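提交：Orkberg 共享工坊小额资助项目
项目：Oretau 双臂折布台
阶段：第二期进展（八月）
执笔：Byung-chul Wi

## 一、本期概况

第一期报告里写过，两条机械臂分别装好以后一直没有一起动过。本期的工作就是让它们在同一张桌面上配合，处理一种尽量简单的东西：方形的超细纤维毛巾。目前两条臂能够由同一个程序控制，从桌上夹起毛巾、对折、放下。动作慢，失败也不少，具体情况写在第三节。

整套设备放在 Gukerum 工坊靠里的那张木桌上，贴墙。底座导轨用夹具固定在桌子外沿，没有在桌上打孔，这是工坊同意我们长期占用这张桌子的条件。电源和控制计算机放在桌下的架子上，离开时断电上锁。

## 二、硬件

左右臂结构相同，连杆白色，关节和夹爪黑色。上期拨款主要用于更换肘部的舵机，原来那一批在手臂伸直时会发抖，换过以后好了很多。旧舵机没有扔，拆下来留给工坊里做小车的人用。

线缆走线改了两次。第一次贴着连杆扎得太紧，手腕一转就把接头往外拽，有一次直接拽松了，右臂在半空停住。现在的做法是在手腕处留出一个大弯，再顺着连杆往下走到底座。看上去不整齐，但这几周没有再掉过线。

夹爪的指尖换了形状。原来的指尖是平头，夹布时常常只是把布往前推。新指尖做成尖楔形，可以贴着桌面从布边下面铲进去一点再合拢。夹单层毛巾时成功率提高最明显，夹已经叠起来的边则没有太大变化。

腕部摄像头的支架也重新打印了一遍。旧支架会挡住一小部分指尖，标定的时候很麻烦。新支架往后退了一些，视野里能看到两根手指合拢的位置。

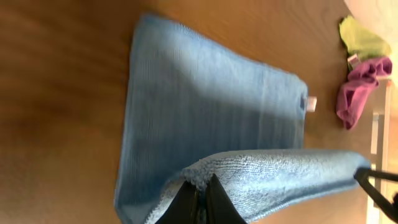

为什么先做毛巾，不做衣服？

毛巾是方的，正反差别小，边也好找，出了问题容易判断是视觉的错还是夹爪的错。T 恤有袖子和领口，一次失败里往往混着好几个原因，以我们现在的人手查不过来。毛巾便宜，弄脏弄坏了换一条就行，这一点对预算也有帮助。

## 三、软件与试验

控制程序沿用第一期选定的框架，内部叫 Ham，本期加了三块内容：双臂的时间同步、碰撞区域的限制、以及夹空以后的重试。

时间同步花的时间最长。两条臂原来各走各的，左臂到位后右臂还差一截，布就被拉歪了。现在的办法是把每个动作切成小段，两边都报告到位以后才进入下一段。代价是整套动作变慢，一条毛巾从开始到放下，最慢的时候要 60 秒。我们认为这个阶段可以接受，先求稳定。

碰撞区域比较简单，在两臂之间划出一条中线，一般情况下谁也不越过去，只有交接布料时才临时放开。八月初有一次参数写错，两个夹爪碰在一起，指尖断了一个，当天重新打印换上，没有其他损失。

试验用的毛巾有蓝色、紫色和黄绿色。识别程序对蓝色最稳定，和木桌面的颜色差得远。紫色在傍晚光线变暗以后容易和木纹的深色部分混在一起，边缘会找偏。我们试过调曝光，效果有限，后来在桌子上方加了一盏灯，情况好转，但靠窗一侧又容易过亮。这个问题还没有完全解决。
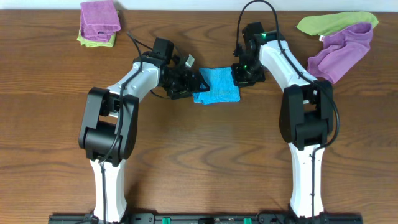
重试的逻辑目前很粗糙。夹爪合拢后如果检测到间隙太小，就判断为夹空，退回来换一个位置再夹，最多重复 5 次，之后停下来等人处理。薄一点的布会被误判成夹空，厚的则很少出错。下一步打算把腕部摄像头的画面也加进判断里，不再只看夹爪的开合程度。

本期最后一轮集中试验的结果是：全程不需要人动手的比例为 55%，几乎是上一轮的两倍。剩下的失败主要有以下几种：

- 布角卷起来，夹爪夹到卷边，对折以后不齐；
- 毛巾的标签被当成布角；
- 放下时一侧松得早，布面滑走；
- 线缆偶尔扫到桌面上的布。

标签的问题比预想的麻烦。剪掉标签当然可以，但以后换成别人家里的毛巾还是会遇到，所以我们留着没剪，准备补一批带标签的样本重新训练。线缆扫布的问题，打算在肘部上方加一个小支撑，把线弯抬高，零件已经画好，还没有打印。

叠好的布怎样堆放也开始试了，目前还是由人把布放到桌子角上，机械臂不参与。要让它自己堆，需要知道布堆的高度，现有的腕部画面判断高度不够准。这一项从本期计划里移到下一期，特此说明。

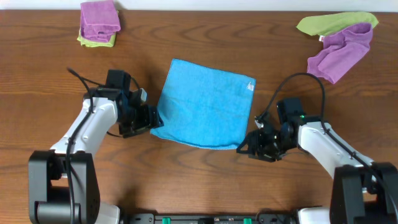
堆放推迟以后，省下来的时间用在了铺平动作上。对折之前布面越平，折出来的边越齐，这一点在试验里很清楚。现在的铺平方法是两个夹爪各夹一边，轻轻往外拉，再同时放下。拉得太用力，布会从指尖滑脱；太轻又没有效果。合适的力度和布的厚薄有关，暂时按毛巾种类手动设定。

## 四、经费

本期支出没有超出批准额度。大头是舵机和线材，其次是打印耗材和照明。原计划购买的力传感器没有买，看过几种之后觉得装到现有夹爪上太重，会影响手腕的动作。这笔钱希望能转到下一期，用来买备用夹爪和一个固定在桌子上方的摄像头。请资助方确认是否可以这样调整，票据已经随附件一起交上。

## 五、下一期安排

1. 打印并安装肘部线缆支撑，确认手臂在全部工作范围内不刮布。
2. 补充带标签毛巾的样本，重新训练布角识别。
3. 解决过亮区域的识别问题，必要时给窗户加遮光帘。
4. 开始试验自动堆放，先从 2 条毛巾做起。
5. 把装配图和程序整理出来，放到工坊的共享盘里，供其他成员使用。

第五项在第一期就答应过，本期只完成了装配图，程序的说明文字还没有写。下期报告提交之前会补齐。

另外，工坊秋天要调整桌位，我们可能需要搬到另一面墙边。如果搬，导轨要重新固定，两条臂也要重新标定，预计会耽误一些进度。时间定下来以后我再单独写信说明。

Byung-chul Wi
Gukerum 工坊，Oretau 项目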